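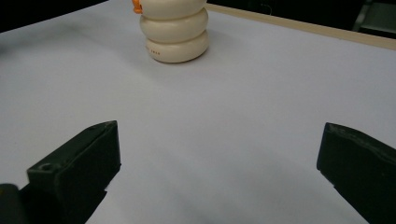

Everything you own would like to be on the floor. Your cup, your bike, the book you left on the edge of the bed: all of them are being pulled down, all day long, by gravity. Gravity never takes a break and never gets bored. So why is anything still standing up?

## The secret spot

Every object has a spot called its *center of gravity*. It's the point where all the weight seems to gather. In a ruler, it's in the middle. In a hammer, it's close to the heavy end. In you, it's somewhere near your belly button, whether you like it or not.

An object stays up as long as that spot is above the part touching the ground, which we call the *base*. Once the spot moves out past the edge of the base, over it goes.

The old water tower in Sterley is 46 feet tall and has leaned to the left for longer than your grandparents have been complaining about it. It hasn't fallen because its center of gravity is still above its base. The town would like it to stay that way, and so would the bakery next door. 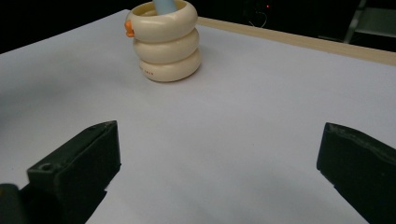 *Three cream rings stacked on a light blue peg.*

## Wide and low wins

If you want something to stay put, you have two good choices. You can make the base wider, or you can put the heavy part near the bottom. Race cars do both. Giraffes do neither, and when a giraffe wants a drink it has to spread its front legs far apart and look silly.
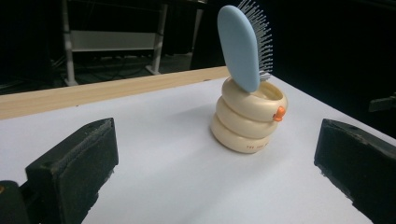 **Why does a tightrope walker carry a long pole?**

The pole makes the walker slower to tip. When you start to wobble, a long pole is hard to turn quickly, so you get a little extra time to fix things before they get exciting.

## You do it too

Stand with your right shoulder and right foot pressed against a wall. Now lift your left foot. You can't do it for long! Your body wants to lean right to get its center of gravity over your right foot, and the wall refuses to move. Walls are like that.

Reaching forward shifts your weight as well. Your arms are heavier than you think, and when they go out in front, your hips sneak backward to even things up.
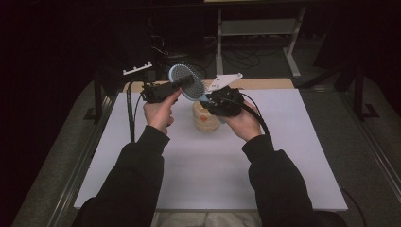 *Two arms reaching forward, with a black gripper in each hand.*

Try it standing up, side-on to a mirror, and watch your hips. Then try it holding a big dictionary. (Ask before you borrow the dictionary, and keep your toes out from under it.)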